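Thursday, August 10, 2023
Ononby shared workshop - hand-held grippers, build notes

Second go at the finger linkage. I said in November that I would only build one of these if the fingers closed square under load, and they still don't. With nothing between them they meet nicely. Put a doubled seam in there and the right finger toes out, enough to see without a straightedge. The Kernesura plans call this "compliance". I call it slop in the pivot holes.

Reprinted both fingers in black, same file, more perimeters, triangular cut-out left as drawn. I had wanted to fill the triangle in for stiffness but the flex isn't coming from there. Checked by clamping the finger in the vise at the root and pushing on the tip: hardly moves. All the play is at the screws. The pan heads have been nipped up as far as they'll go before the linkage binds, so the next step is brass bushings, if Stasiv ever ships them. Order went in for two bags. Their tracking page says "processing" and has said it long enough that I've stopped looking.

Pads: blue ones on the inner faces. They grip cloth well. I distrust how well. Grippy pads hide a poor linkage, because the cloth stays put even when only half the pad is touching. Talc test on the bench showed contact on the outer half only, right side worse. Would like to see the same test after a few hundred cycles, when the surface has glazed over a bit.

Cycle count on the trigger return spring got to 332 before it started to feel lazy. The plans say nothing about spring life, naturally. Swapped for a heavier one out of the odds drawer. Return is snappier, but my hand was sore after a long stretch of squeezing, so I doubt it's the answer for anybody folding a full basket.

Laundry is the job everyone wants these for, so laundry is what we try. Flat cloth on a bedspread is harder than it sounds: the tips want to take the layer underneath as well, and a patterned cover makes it tricky to judge by eye what you've got hold of. Pinching at the near edge of the garment is the easy version. I don't count it for much until we can take a single layer from the middle.
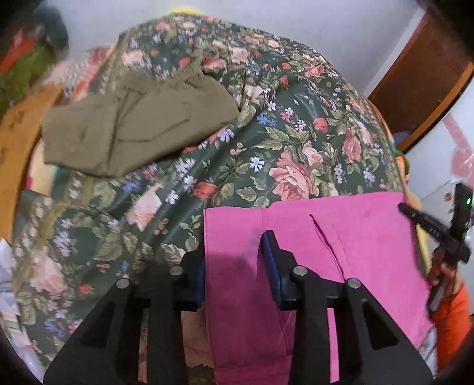
Comment pencilled in beside the pad notes, from the Landton bench: you're blaming the pivots too early, and if the tips are grabbing the layer underneath then it's the tip radius, so take a file to one finger and compare before spending money on brass.

Fair enough, and cheap to try. I'll file the left and leave the right alone. Still don't see how tip radius explains the toe-out, and I'd want the talc test redone on both before I believe it.

Other odds and ends:
- Thread locker on the pivot screws crazed the plastic near one hole. Stop using it. Nylocs if they'll fit.
- Colour of the pads doesn't matter, whatever the forum says.
- Trigger guard rubs on a long sleeve. Sand the inside corner.
- Somebody has walked off with the good 2 mm hex key. Put it back, please.

Not moving on to anything motorized until a pair of these will close square by hand. A servo would just pull the same crooked fingers shut harder, and we'd be tuning software to cover for a loose hole.

Left finger is in the vise with tape on it. Leave it there, I haven't marked the centreline yet.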